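Publish the Failures Along With the Planner

Public funding for robot manipulation software in this country has grown steadily, and the institutions that receive it have an obligation to report their results in a form that others can use. At present, many do not. It is the position of this column that any laboratory releasing a motion planner or a learned control policy should be expected to release its failed trials as well, with the logs intact and the scene files attached.

The case of Plimovow is instructive. The planning library was released in February with a benchmark of 106 simulated kitchen tasks, of which 88 were reported as completed. The figure was widely repeated. The remaining 18 tasks were named in an appendix, without trajectories, random seeds or any statement of the stage at which each attempt had stopped. A reader could not tell whether the planner had found no path, whether the grasp estimate had been poor, or whether the controller had simply run out of time.

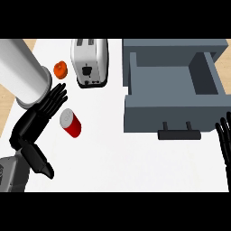 These are different faults and they belong to different people. A perception error calls for better training data or a second viewpoint. A planning error may call for nothing more than a revised collision margin. When all are recorded under the single heading of failure, the teams downstream are left to repeat the work at their own expense.

Our colleagues at the Gikville centre did exactly that. They rebuilt the benchmark in the Storkusine simulator and recovered 74 completed tasks using the published settings. Much of the gap was traced to 2 parameters governing contact stiffness, neither of which appeared in the release. The exercise occupied most of a term and produced no new method. It did produce a complete set of logs, which the centre has made available to any group that asks.

It will be objected that full logs are costly to store and tedious to document. The first point has little force, as joint states and contact events compress well. The second is fair. Documentation takes labour, and granting bodies should pay for it as a separate line in the budget. The Wuyts logging format - already adequate for most two-armed work - would serve as a reasonable default until something better is agreed upon.

A further objection is that published failures will be used unfairly by competitors. That may happen from time to time. Program officers and reviewers are nonetheless capable of reading a table in context, and they should be given the table. We recommend that the requirement be written into the next round of funding agreements, and that it apply to simulated and physical trials alike.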